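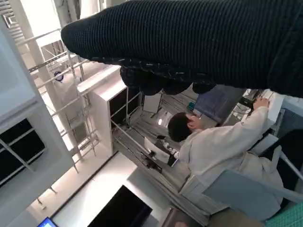 3.2 Bench layout and working posture

The study took place in a shared laboratory at Plernthorpe. We were interested in how people arrange small instruments on a bench they use every day, and in how far they have to reach while seated. Two benches were surveyed, one used mainly for inspection and the other for assembly.

Each participant worked at the bench for 50 minutes and was asked to set it out as they normally would – no item was moved by the authors. Reaches were coded from video by Nogueira and Vieira, working separately. A reach was logged when the arm was extended above shoulder height or when the trunk left the chair back. In all, 141 reaches were logged.

Most long reaches were made to cables and equipment mounted high at the side of the bench. Small instruments stayed close to the body, as in Figure 1, where a worker in a white lab coat has one arm stretched toward a cluster of equipment and cables. Lamps and screens were placed further back and seldom moved. Five participants said they would lower the mounted equipment if they could – the effect of doing so is taken up in Section 5.

Figure 1. Seated worker reaching toward mounted equipment at the bench.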